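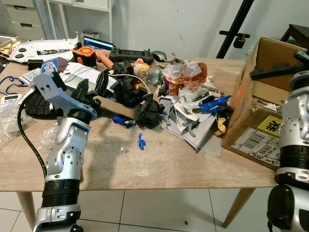 Afaf Rawashdeh et l'art de la table pleine

Chez Zollmont, tout le monde finit par passer devant la table d'Afaf Rawashdeh. On y vient chercher une manette, un bout de câble, un sachet vide, et l'on repart souvent une demi-heure plus tard avec un café et trois idées. C'est elle qui reçoit les colis de l'atelier, qui les ouvre, qui trie, et qui défend avec un bel aplomb le droit d'une table à être encombrée !

« On me dit toujours : mais comment tu t'y retrouves ? Je m'y retrouve très bien, raconte-t-elle en riant. Le clavier blanc est à gauche, la souris et la manette sont au fond, à côté de l'appareil orange. Si quelqu'un les déplace, là, oui, je suis perdue. »

Le bois clair du plateau, on l'aperçoit encore par endroits. Elle l'a choisi il y a longtemps, avant le déménagement de l'équipe, et elle en parle comme d'un instrument de musique. « Une table sombre, on n'y retrouve rien. Sur du bois clair, une vis noire, ça saute aux yeux. » Le petit minuteur blanc posé du même côté que le clavier lui sert de garde-fou : quand il sonne, elle lâche ce qu'elle fait et range pendant deux minutes. Pas davantage. « Ranger une heure, c'est affreux. Deux minutes, c'est presque une récréation. »

Et les cartons ? Son visage s'éclaire. Elle adore les cartons. Celui du bout de la table, rabats ouverts, porte encore son étiquette d'expédition couverte de codes-barres, avec quelques mots à la main, et un autocollant jaune frappé d'un grand caractère chinois. « Je ne jette jamais une boîte avant d'avoir monté ce qu'elle contenait. Jamais ! Une fois, chez Trirton, mon ancien employeur, on a dû renvoyer une pièce dont l'emballage était parti au recyclage le matin même. J'ai passé l'après-midi à fabriquer une boîte avec des chutes. »

Les sachets en plastique transparent ont droit au même traitement. Ils traînent un peu, elle l'admet volontiers, puis ils resservent pour la visserie, les petites pièces, les embouts dont on a perdu le nom. Sa collègue Nhi Đặng, qui partage l'atelier avec elle, a d'abord résisté. « Moi, j'étais très tiroirs, très étiquettes, dit-elle. Maintenant je plie les sachets vides. Afaf m'a contaminée. »

Toutes deux préparent l'aménagement du nouvel atelier, prévu pour 2028. Nhi rêve d'étagères jusqu'au plafond, Afaf voudrait une table plus longue, avec le même bois si possible. Elles ont déjà inventorié plus de 1000 pièces dans un tableur baptisé Skukgate, et la discussion sur l'emplacement des prises dure depuis juillet.

« Je veux bien des étagères, concède Afaf. Mais le carton en cours, il reste sur la table. »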